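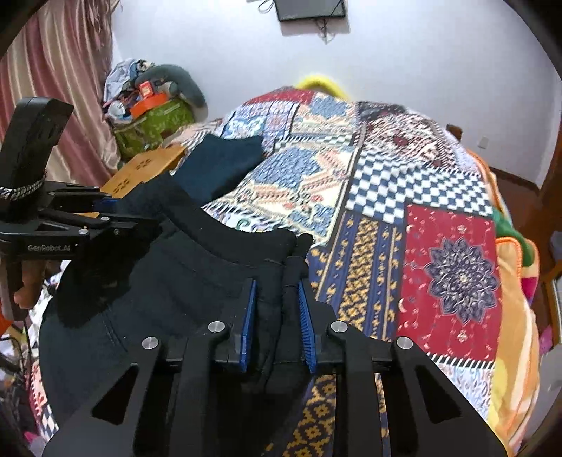 Section 4: Folding and sorting on the bed

The steps in this section assume your Darnico under-bed drawer unit has been assembled (Section 2) and the dividers fitted (Section 3). Folding is done on top of the made bed, with the clothes going straight down into the drawers afterwards. A large, firm surface makes heavy items such as jeans, work trousers and winter skirts much easier to handle than a chair or a small table would.

4.1 Before you start

1. Make the bed and pull the blanket or quilt flat to the edges. A patterned or patchwork cover is fine to work on. The seams between the printed panels can even help you keep your folds straight.

2. Move the pillows to the head end or take them off altogether.

3. Check that everything to be folded is fully dry, including waistbands and pocket linings. These stay damp longest.

4. Empty all pockets. Do up zips and top buttons.

5. Put the clothes on the bed a few at a time. Keep the item you are folding nearest to you and leave the next one loose behind it.

Note: Dark clothes pick up lint from woollen and brushed covers. If yours sheds, spread a cotton sheet over it first.

CAUTION: New dark denim and dyed cotton can leave colour on a pale cover. Wash new items separately before folding them on the bed for the first time.

4.2 Trousers and other heavy bottoms

1. Lay the garment on the near side of the bed with the waistband away from you.

2. Take hold of the waistband at both ends and draw it out until the curve at the back sits flat. Thick waistbands tend to spring up in the middle. Press down with your palm and run it outward along the stitching.

3. Smooth the cloth below the waistband, working toward the hems. Small wrinkles will drop out in the drawer, but a doubled-over pocket bag will leave a ridge.

4. Fold one leg over the other so that the outer seams meet. The seat will stick out in a point. Tuck this point in to make a straight edge.

5. Bring the hems up to just short of the waistband.

6. Fold in half again, or in thirds for the shallow drawer. The finished bundle should stand on its folded edge without being held.

Note: Do not try to pull a large garment straight from one end only. Work with a hand on each side and move along the seam a little at a time.

4.3 Tops and lighter items

1. Shake the item out once and lay it face down.

2. Fold each side toward the centre, with the sleeves laid back along the body.

3. Fold from the hem to the collar in two or three turns, depending on the drawer.

4. Keep tops in a separate pile from bottoms. Navy, black and dark teal are hard to tell apart in evening light, so sort these by daylight or with the overhead light on.

4.4 Loading the drawers

1. Pull the drawer out to its stop. The Staltisach runners travel 591 mm. If the drawer halts early, look for fabric caught behind it before pulling harder.

2. Stand the folded bundles on edge in a row, folded side up. Clear height inside the deep drawer is 191 mm. Anything taller will drag on the bed slats.

3. Load heavy items at the back and lighter ones at the front.

4. Fill each row until the bundles support each other, then stop. Each drawer is rated for 14 kg spread evenly.

5. Close the drawer slowly with both hands on the front.

CAUTION: Open only one drawer at a time when the unit is used with a freestanding bed. Two loaded drawers open on the same side can shift the unit on a smooth floor.

CAUTION: Keep children's fingers clear of the runners and of any cutouts in the bed panels while clothes are being put away.

4.5 Beds with decorative side or end panels

Some wooden beds have panels with shaped cutouts. The unit will fit beneath most of these, but allow for the following:

- Leave at least 2 cm between the drawer front and the inside face of the panel.

- Drape nothing through the cutouts. Drawstrings, belts and loose straps can snag there and tear when the garment is lifted.

- Tuck the overhang of the blanket in on the drawer side, or it will be caught each time the drawer closes.

- Dust the cutouts with a dry, soft brush - a damp cloth tends to leave water sitting along the lower edge of the opening.

4.6 If something is not right

Bundles fall over when the drawer is opened: the row is too loose. Move the divider in by one slot.

Waistbands catch on the slats: fold the garment in thirds and load it folded side up.

Clothes smell stale: leave the drawer open for an afternoon and check that the Thiele vent strip at the back has not been covered.

Drawer front sits crooked: see Section 6, Adjusting the runners. For units fitted with the Hesari soft-close kit, use the instructions supplied with the kit.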